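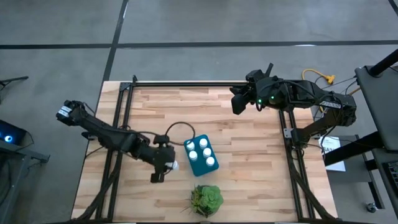
図3　黒いアルミフレームを取り付けた木製の作業台。左側のアームのグリッパが、白い小さな円筒形の物体を把持している。

## 4. 更新通知の配信と先送り行動の記録

### 4.1 対象とする更新

本節では、タブレット端末に届くソフトウェア更新の通知を、利用者がどのように受け取り、どの時点で適用または先送りするかを記録した手順と、その結果を述べる。ここでいう更新とは、端末の再起動を伴うシステム更新を指す。アプリケーション単位の更新は、多くの端末で利用者の操作を経ずに適用されるため、先送りという行動そのものが観察しにくい。予備調査ではアプリケーションの更新も記録対象に加えていたが、利用者が通知を見たかどうかを判定できない事例が多く、本調査では外した。

対象端末はTessierのタブレット700台である。いずれも同一機種で、購入時の記憶容量だけが異なる。すべての端末にノートアプリケーションPiltlowがあらかじめ導入されており、参加者は業務または学習の記録にこれを日常的に用いていた。同一機種に限ったのは、画面の大きさや通知領域の配置が異なると、通知が隠れる頻度も変わるためである。一方で、この限定により、スマートフォンや他の機種への一般化には制約が生じる。この点は4.7で改めて述べる。

先行する議論では、更新の先送りは利用者の知識不足として扱われることが多かった。更新の意味を説明すれば適用率は上がる、という前提である。しかし、説明文を長くした通知が必ずしも早い適用につながらないことは、端末管理の実務に携わる者の間では以前から知られていた。本調査の関心は説明の量よりも、通知が現れる時刻と、そのとき利用者が行っていた作業との関係にある。

### 4.2 通知の形式

通知には3種類の形式を用意した。以下ではそれぞれ、帯形式、対話形式、遅延形式と呼ぶ。

帯形式は、画面上端に細い帯を表示し、利用者が触れなければ自動的に通知一覧へ退避する。帯には更新があることと、適用に再起動が必要であることだけを記した。退避した後も一覧には残り、利用者はいつでもそこから適用画面を開ける。

対話形式は、画面中央に対話窓を表示し、「今すぐ更新」「後で」のいずれかを選ぶまで他の操作を受け付けない。現行の多くの端末で、重要度の高い更新に用いられているものに近い。対話窓には更新内容の要約を載せたが、要約の文面は帯形式の一覧画面に載せたものと同じにそろえた。

遅延形式は、更新の準備が整っても直ちには知らせず、利用者が作業の区切りに達したと推定された時点で帯を表示する。帯の見た目と文面は帯形式と同一である。したがって、帯形式と遅延形式の差は表示の時刻だけに由来する。作業の区切りの推定方法は4.3に示す。

どの形式でも、「後で」を選んだ場合または帯を無視した場合には、翌日以降に再度通知した。再通知の時刻は端末ごとに無作為に決めたが、遅延形式では、その時刻を過ぎてから最初に訪れた区切りに合わせた。利用者が夜間の自動適用を設定している場合、その設定は尊重し、自動適用された事例は先送りの集計から除いた。

文面の作成にはかなりの時間を要した。当初の案では、帯の文に「推奨」という語を入れていた。しかし、予備調査の参加者の中に、この語を「任意である」という意味に読む者と「ほぼ必須である」という意味に読む者がいたため、最終案では削除した。「再起動」の語は残した。所要時間の表示は見送った。記憶容量や空き領域により実際の所要時間が変わり、表示と実際とのずれが次回以降の行動に影響すると考えたためである。

### 4.3 作業の区切りの推定

作業の区切りは、操作の履歴から推定した。履歴の収集には記録基盤Emisを用いた。Emisが保存するのは、画面の点灯と消灯、前面にあるアプリケーションの切り替え、文字入力の開始と終了、Piltlowにおけるノートの保存と閉鎖の時刻である。入力された文字そのもの、ノートの内容、閲覧したページの所在は保存しない。

推定の規則は単純なものにした。Piltlowでノートを閉じ、続けて別のアプリケーションへ移らずにホーム画面へ戻った場合を区切りとみなす。動画の再生が終わり、次の動画が始まらずに一定の間が空いた場合も同様である。反対に、文字入力が続いている間や、画面共有中、通話中は、たとえアプリケーションの切り替えがあっても区切りとは扱わない。画面の点灯直後も区切りから除いた。点灯直後の利用者は何らかの目的をもって端末を手に取っていることが多く、そこに通知を差し込めば、作業を始める前に妨げることになる。

学習済みモデルによる推定も検討した。予備調査の記録に対しては、規則による推定よりも細かく区切りを検出できた。しかし、なぜその時刻に通知が出たのかを参加者に説明できないこと、また推定に要する処理が端末の電池に与える影響を切り分けにくいことから、本調査では規則による推定を採用した。規則であれば、後から記録をたどり、各通知がどの条件を満たして出たのかを確認できる。

規則による推定には明らかな見落としがある。紙の資料を見ながら端末を時々参照する利用者の場合、端末上では区切りに見えても、作業としては続いている。調理中にレシピを表示しておくような使い方も同じである。端末の外で起きていることはEmisの記録に現れない。この種の誤りがどの程度含まれていたかは、後述の面接で一部を確認した。

### 4.4 配信の手順

更新通知の配信には配信サービスJesicoを用いた。Jesicoは、各端末に割り当てられた通知形式と再通知の時刻を保持し、端末からの問い合わせに応じて返す。端末側では、通信が途切れている間も最後に受け取った割り当てに従って動作する。

割り当ては端末単位で無作為に行った。同じ組織に属する参加者が異なる形式に割り当てられると、互いの端末を見比べて差に気づく可能性がある。組織単位での割り当ても検討したが、組織によって業務の繁忙期が異なり、形式の効果と時期の効果が区別できなくなるおそれがあった。そこで端末単位の割り当てとし、参加者には「通知の表示方法が端末によって異なる場合がある」とあらかじめ伝えた。

観察期間は、更新が端末に届いてから30日間である。期間中に適用されなかった端末は、打ち切りとして扱った。先送りの分析では、最初の通知から適用までの時間を生存時間とみなし、形式ごとに適用の進み方を比較した。端末を長期間使用していない参加者については、その間の時間を経過時間に含めるかどうかで結果が変わりうる。本文に示す結果は暦の上の経過時間に基づくものであり、画面点灯時間に換算した分析も併せて行った。

配信の開始は2018年12月26日水曜日とした。年末年始を含むため、通常の勤務日だけを対象とした場合とは利用の様子が異なる。この時期を選んだのは、更新の公開時期が先に決まっていたことによる。年始に勤務や授業を再開した参加者の端末では、休暇中に溜まった通知が一度に表示されることになり、帯形式の通知は他の通知に埋もれやすかった。この影響を確かめるため、分析では休暇中に一度も画面が点灯しなかった端末を区別した。

配信の途中で、一部の端末に割り当ての情報が届いていないことがわかった。原因は、端末の時計が大きくずれていたために、Jesicoが返した情報を期限切れとみなして捨てていたことにある。該当する端末には時計の同期を促し、同期が済んだ時点から観察を始めた。同期以前の記録は使っていない。

### 4.5 面接と記述の分類

操作履歴だけでは、利用者がなぜ先送りしたのかはわからない。そこで、参加者のうち13名に対し、観察期間の終了後に半構造化面接を行った。面接では、通知を見た場面を思い出してもらい、そのとき何をしていたか、どのように判断したかを尋ねた。履歴を見せるかどうかは迷ったが、最初は履歴を見せずに話してもらい、その後で通知の時刻を示して補ってもらう順序にした。先に履歴を示すと、記録に合わせて説明を組み立ててしまう参加者が予備調査で見られたためである。

発話の分類は、Alina HodoroagăとDidier Jolyが独立に行った。両者はまず同じ発話記録を読み、それぞれが理由の分類を立てたうえで、分類名と境界を突き合わせた。食い違いが最も大きかったのは「忙しかった」という発話の扱いである。Hodoroagăはこれを作業の中断への抵抗として分類し、Jolyは更新の優先度が低いという判断として分類していた。協議の結果、「忙しかった」だけの発話は保留とし、前後の発話から具体的な作業が読み取れる場合に限って中断への抵抗に含めることにした。

もう一つの食い違いは、更新後の変化に対する不安である。画面の配置が変わることへの不安と、アプリケーションが動かなくなることへの不安とを、一つの分類にまとめるかどうかで意見が分かれた。最終的には分けた。前者は慣れの問題として語られることが多く、後者は締切や授業など、特定の予定と結びつけて語られていたからである。

面接の記録は、氏名と所属を除いたうえで保管した。引用する発話は、本人が確認し、掲載に同意したものに限っている。

### 4.6 結果

適用の進み方には形式による差が見られた。対話形式では、最初の通知の直後に適用する端末が他の形式より多かった。その一方で、最初の対話窓で「後で」を選んだ端末では、その後の適用が遅れる傾向があった。つまり、対話形式の効果は最初の一度に集中しており、繰り返し表示しても同じようには働かなかった。履歴を見ると、再通知の対話窓が閉じられるまでの時間は回を追って短くなっている。文面を読まずに閉じる操作が定着していったものと考えられるが、視線を測ったわけではなく、この解釈は面接での発話による。

帯形式では、最初の通知で適用された端末は少なかった。帯が自動的に退避した後、通知一覧から適用画面を開いた事例は、夜の時間帯に多く見られた。参加者の一人は、昼間に帯を見たことは覚えていたが、その場では何もせず、充電器につなぐときに思い出して適用したと述べている。帯は、直ちに行動を促すというより、後で思い出すためのきっかけとして使われていたことになる。

遅延形式は、最初の通知での適用こそ対話形式に及ばなかったが、再通知を受けた端末での適用は3形式の中で最も安定していた。再通知の回数が増えても、帯が表示されてから適用画面を開くまでの時間に大きな変化はなかった。区切りに表示された通知は、作業中の通知よりも読まれやすかったとみられる。

ただし、遅延形式では、最初の通知そのものがなかなか表示されない端末があった。Piltlowのノートを開いたまま画面を消し、次に点灯したときもそのまま書き続けるという使い方をする参加者では、規則が定める区切りがほとんど訪れない。こうした端末では、更新の準備が整ってから通知が出るまでの待ち時間が長く、最初の通知から数えた適用時間だけを見ると、遅延形式が有利に見えすぎる。そこで、更新の準備が整った時点を起点とした比較も行った。この場合、遅延形式と帯形式の差は小さくなったが、再通知後の安定性という傾向は変わらなかった。

空き領域の少ない端末では、形式にかかわらず適用が遅かった。適用画面を開いたものの、領域不足の表示を見て中止した事例が繰り返し現れている。このような参加者は通知を無視していたのではない。更新しようとしてできず、不要なデータを消す作業を後に回し、そのまま忘れていた。履歴の上では単なる先送りと区別がつきにくいため、適用画面を開いた後の中止は別に集計した。

面接で語られた理由のうち、作業の中断への抵抗は対話形式の参加者に多かった。会議中に画面を他人へ見せていたところへ対話窓が出た、という経験を挙げた参加者は、その後しばらく更新を避けていたという。本人は次のように述べている。

> 更新が嫌だったわけではないです。あのとき出てきたのが嫌で、それからは見ると先に閉じるようになりました。

アプリケーションが動かなくなることへの不安は、どの形式でも聞かれた。過去の更新で、ペン入力の反応が変わり、Piltlowでの手書きに支障が出たと話す参加者もいた。この参加者は、学期の途中では更新しないと決めており、通知の形式は判断に影響していない。適用の時期は本人の予定表によって決まっていた。

面接では、規則による区切りの推定が外れた場面も確認できた。紙の帳票を横に置き、数字を書き写しながらノートを開け閉めしていた参加者の端末では、書き写しの途中で帯が表示されていた。もっとも、この参加者は帯の表示を特に邪魔とは感じておらず、見た覚えもないと答えている。推定が外れた場合でも、帯という控えめな表示を使う限り、負担は小さく済む可能性がある。対話形式に同じ推定を組み合わせた場合にどうなるかは、本調査の設計からは答えられない。

### 4.7 結果の解釈にあたっての制約

まず、観察できたのは一回の更新だけである。更新の重要度が異なれば、利用者の判断も異なるだろう。今回の更新は機能の追加と不具合の修正を含む一般的なもので、急を要する脆弱性への対応は含まれていなかった。緊急の更新に遅延形式を用いることは、待ち時間が長くなる端末がある以上、そのままでは勧められない。待ち時間に上限を設け、それを過ぎたら帯形式に切り替えるといった併用が考えられるが、上限をどこに置くかは別に検討を要する。

次に、参加者はPiltlowを日常的に使う人々に偏っている。ノートの保存と閉鎖という明瞭な操作があるため、区切りの推定は比較的容易だった。閲覧や動画視聴が中心の利用者では、同じ規則がうまく働くとは限らない。スマートフォンでは、短い利用が一日のうちに何度も繰り返されるため、区切りという考え方自体を見直す必要があるかもしれない。

参加者が観察されていることを知っていた点も、結果に影響した可能性がある。Emisの動作は端末の設定画面でいつでも確認でき、停止することもできた。途中で記録を停止した参加者には理由を尋ねていない。停止は同意の撤回として扱い、その端末の記録は分析に用いなかった。

再通知の時刻についても注意が要る。端末ごとに無作為としたが、無作為に選ばれた時刻に端末が使われていなければ、実際の表示は次の点灯まで遅れる。帯形式と対話形式では、この遅れた表示が点灯直後に集中した。遅延形式では点灯直後を除外しているため、形式の差には、区切りに合わせたことの効果と、点灯直後を避けたことの効果の両方が含まれている。両者を分けるには、点灯直後だけを避け、それ以外は時刻を選ばない条件が必要になる。

この条件を加えた追加の配信は、次の更新の公開に合わせて4月に予定している。割り当ての手順と通知の文面は本調査のものを引き継ぎ、再通知の間隔だけを全条件で固定する。空き領域の不足による中止については、適用画面を開く前に端末側で領域を確認し、不足している場合にはその旨を帯に表示する。表示する文面は、Tessierの支援窓口に寄せられた問い合わせの分類をもとに作成中である。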